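Duveo > Company > About us

4 min read

Duveo collects hand-guided demonstrations of household work and turns them into training data for robot arms. Our subject is cloth: jackets, blankets, towels, bedding, anything that changes shape when you pick it up. We started in February with one gripper and a list of chores, and we now work for robot developers who need to show a machine how a job is done before it tries the job itself.

The company was set up by Do-yoon Cha and Abdelilah Erraji. They had worked together on remote-controlled arms, where an operator sits at a desk and moves the robot with a pair of handles. That works well for stiff objects. With a padded coat it was slow, and operators got tired after 40 minutes. Do-yoon wanted people to hold the gripper themselves, close to the cloth, and let the recording carry the motion over to the arm later.

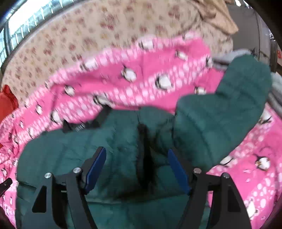

Most of our demonstrations are recorded in homes. A lab table is flat and evenly lit, and a robot that has learned only on a lab table does badly on a bed. Beds are soft. Blankets slide under the thing being folded, patterns run in every direction, and daylight changes through the session. We ask our demonstrators to leave the room as it is and work with the bedding that is already there.

A session is a set of short tasks. Pick up the jacket by one edge. Fold it over. Let go, move the gripper back, start again from another side. Each attempt is saved as its own recording, including the ones that go wrong. Our clients asked for the failed ones early on, and we have kept them in every delivery.

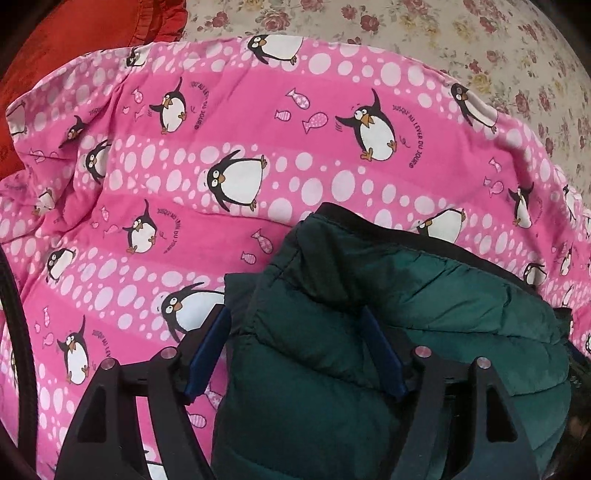 Jacket between the finger pads, on a penguin-print fabric.

Hyun-seo Hwang trains our demonstrators. New people spend their first days on thin cloth, then move on to padded clothing. The usual beginner's fault is speed. A person can fold a jacket in a few seconds with two hands, but with two fingers on a tool you need to slow down, close on the fabric, and check that you have one layer or two. Hyun-seo also teaches people to approach from a different angle each time, so the robot doesn't learn a single path and nothing else.

Every recording is watched by a second person before it goes out. Deok-su Byun runs that side of the work. His team marks where a grasp begins, where it ends, and whether the cloth slipped. A full household set is 300 recordings. If a set comes up short after review, we go back and record more.
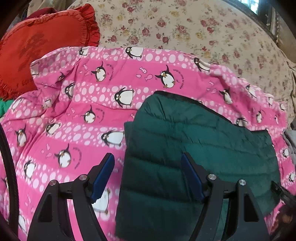
Photo: Duveo field recording

We still use remote control for part of the work. Once a model has been trained, an operator takes over the arm whenever it gets stuck and steers it through the hard part by remote. Those corrections go back into the training data. Shabani Shirima looks after the remote stations, which run on our own control software, Naltier. He can connect an operator to an arm in a client's building and hand control back when the arm is ready to carry on.

Our first long project was Koller, a folding program for outerwear. We delivered 484 recordings of quilted and padded jackets on soft surfaces. Benmont came next and covers blankets and bedspreads, including layered ones. It is still open, and we expect to add curtains to it.

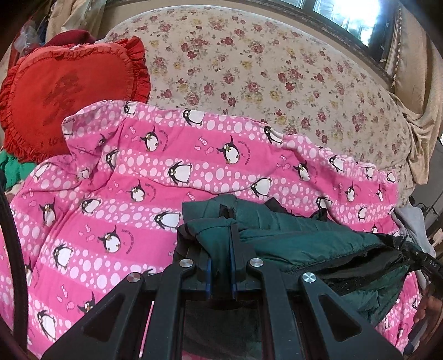 Gripping a padded jacket at its edge.

Demonstrators are paid by the hour and not by the recording. Households are paid for the use of the room. Before a session we go through what will be recorded, and the household can have any recording removed within 100 days.

We are a small company and plan to grow slowly. If you develop robots and need demonstrations of a particular task, write to us with a short description of the task and the arm you are using. We will tell you whether it suits a hand-held gripper, remote control, or a mix of both. If you'd like to work as a demonstrator, no technical background is needed. Hyun-seo reads all applications herself and runs a paid trial session for people who look like a good fit.

Page updated 19 Jul 2025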